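スタッフ募集 積み木の仕分けと箱づめの仕事(アレジャーノ工房)

はじめまして。Arellano(アレジャーノ)工房の Gumaro Alvarado と申します。工房で一緒に働いてくださる方をさがしています。私は日本に来て長いですが、文章を書くことはまだあまり得意ではありません。読みにくいところがありましたら、どうぞお許しください。わからないことは、電話かメールで遠慮なく聞いてください。

私たちの工房は、使われなくなった積み木や木のおもちゃを引き取って、きれいにして、もう一度使えるようにしています。保育園、学童クラブ、図書館の子どもコーナーなどへ届けています。商品の名前は「Retum(レトゥム)」です。小さい子どものための大きめの積み木のセットは「Stivard(スティヴァード)」という別の名前で出しています。

今回お願いしたいのは、引き取った積み木を色と形で分けて、状態をしらべて、箱につめるまでの仕事です。夏休みの前は注文が多くなりますので、できれば7月から来られる方を希望します。

仕事の内容

作業は大きいテーブルの上でします。引き取った積み木は、まず仕切りのある容器に入れます。そこから一つずつ手に取って、六つの面をぜんぶ見ます。角がかけているもの、ささくれのあるもの、色がはげているものは、修理のかごに入れます。問題がないものは、色ごとにトレーにならべます。

色を分けることは、思ったよりむずかしいです。同じ緑でも、明るい緑と暗い緑は別のトレーに入れます。赤と茶色の間の色は、とくに迷います。迷ったときは、窓の近くへ持っていって、見本の板とくらべてください。それでも決められないときは、私に聞いてください。私もときどき迷いますので、二人で相談して決めます。

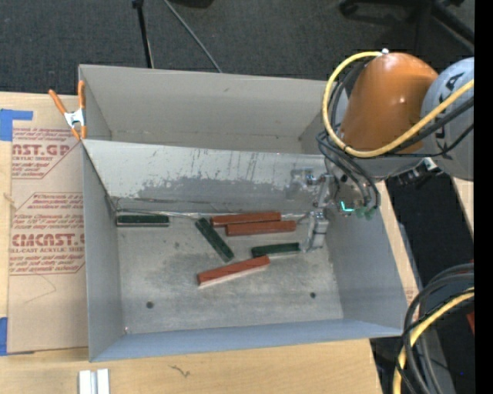 仕切りのついた灰色の金属の容器と、緑色・赤茶色のブロック

容器の中では、仕切りの下や角のところに小さいものが入りこんでいることがあります。終わったと思っても、手でさわって最後まで確認してください。容器は毎日の終わりに、かわいた布でふきます。金属の面には傷やしみがありますが、ふいても取れない古いものは、そのままでかまいません。

分けたあとは、注文の紙を見ながら箱につめます。Stivard のセットは一箱に70個入ります。数はかならず2回かぞえます。一回目は出すとき、二回目は箱に入れたあとです。箱の中でものが動かないように、すきまに紙を入れて、ふたをしめて、ラベルをはります。ラベルは箱の短いほうの面にはってください。以前は長いほうの面にはっていましたので、棚に古いラベルの箱も残っています。

つめ終わった箱は、廊下の棚に運びます。重いときは台車を使ってください。お客さまへの配達は Renum(レヌム)という運送の会社にお願いしていますので、運転の仕事はありません。

こんな方に来ていただきたいです

・細かいものを見ることが苦にならない方
・座る作業と立つ作業の両方ができる方
・色の見分けについて、ご自分で心配がない方(心配がある方には、箱づめを中心にお願いすることもできます。応募のときに教えてください)
・静かに作業することが好きな方、またはラジオがついていても気にならない方

経験は必要ありません。年齢、国籍は問いません。日本語は、注文の紙の数字とかんたんな漢字が読めれば大丈夫です。漢字にはふりがなをつけることができます。私も最初のころは、紙にたくさんふりがなを書いていました。

働く条件

時給:1,380円(研修の間も同じです)
時間:朝9時半から午後3時半まで。昼の休みは一時間です
日数:週に3日から。曜日は相談して決めます
人数:4名
期間:まず夏の終わりまで。そのあとは、お互いに希望があれば続けます
交通費:工房の決まりにより、お支払いします
服装:動きやすい服と、つま先がかくれるくつ。エプロンと手袋は工房で用意します

研修は最初の2日間です。一日目は私のとなりで、見本を見ながら色分けだけをします。二日目は箱づめとラベルを練習します。いそぐ必要はありません。速さよりも、まちがいが少ないことを大事にしています。

昼ごはんは、工房の奥の小さい部屋で食べることができます。電子レンジ、冷蔵庫、お茶があります。外に食べに行ってもかまいません。たばこは建物の中では吸えません。長い髪の方は、作業のときに結んでください。指輪やうで時計は、積み木に傷をつけることがあるため、外していただきます。

お子さまの学校の行事や、病院に行く用事などで休みたい日は、前の週までに知らせてください。急な熱などのときは、もちろん当日の朝の連絡でかまいません。朝は8時半から電話に出られます。

応募の方法

工房のホームページの応募のページから、次のことを書いて送ってください。

1 お名前と、連絡のとれる電話番号
2 働ける曜日と、いつから来られるか
3 仕事について質問があれば、その内容

履歴書は、面接の日に持ってきてください。手書きでもパソコンでもかまいません。写真はなくても大丈夫です。

面接は工房で、30分ほどです。話のあとに、作業を少し見ていただきます。希望する方は、積み木を手に取って、色分けをためすこともできます。これは試験ではありませんので、気楽に来てください。

お返事は、面接から一週間のうちに、電話でいたします。電話に出られない方は、メールでもお返事できますので、応募のときに書いてください。4名が決まりましたら、募集のページにそのことをのせます。

ご応募をお待ちしております。どうぞよろしくお願いいたします。

Arellano 工房
担当 Gumaro Alvarado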